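**Two-arm cell for place settings - what happened to your staff hours?**

**tosach_ops** - February 2025

We run banquet prep at Tosach and are trialing a two-arm table cell for laying out settings. Management wants to know what it does to headcount. I'd like numbers from people who have lived with one, vendor slides excluded.

**flondska_line2**

We've had 2 cells for 4 months. Headcount in the prep room is unchanged. Job content is different: less laying, more staging, clearing faults and checking finished settings. Two people moved to the day shift because the cells need someone who can re-teach a position.

**S. Figueiredo**

Same pattern at Dimitriou. Throughput was never the gain for us. A trained person lays a setting faster than the arms do. The benefit was fewer hours of repetitive reach, which had been our main source of wrist complaints. Work at hand, for reference: 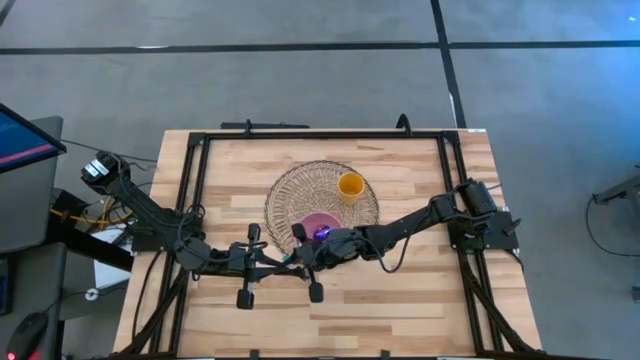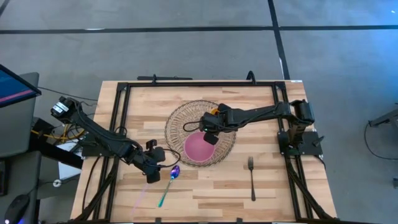
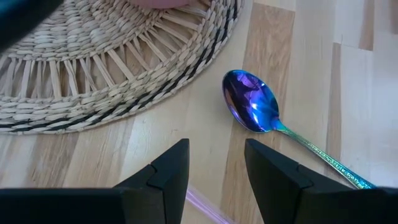
*Two-arm cell, place setting task: cup and plate in the basket; pink plate on the charger with spoon and fork; spoon beside the woven mat, from the gripper.*

**kvarn54**

Shiny flatware is a poor choice for a trial. Reflections off a spoon bowl gave our vision setup constant trouble. Did you get misses on it?

**S. Figueiredo**

Yes, more than on plates. We changed the lighting and it improved. I don't have a clean before/after figure.

**ditte_th**

I disagree with "headcount unchanged" as a general result. At Prultinitz nobody was let go, but when people left in September their positions were not refilled. On paper that is no change. On the floor it is fewer hands when a cell stops, and ours stopped roughly 54 times in the first quarter.

**flondska_line2**

Fair. We did refill, so my figure doesn't cover that case. What was your restart time?

**ditte_th**

Depends who is on. Minutes with a trained operator. Without one, we lay by hand and log it. The restart training should have been written into the job grade and wasn't - that is still being argued.

**tosach_ops**

Useful. I'll ask for stops per shift and who is signed off to clear them. Does anyone pay a different rate for re-teaching?

**S. Figueiredo**

We do, one grade up. It took a while to agree. Get it settled before the trial ends.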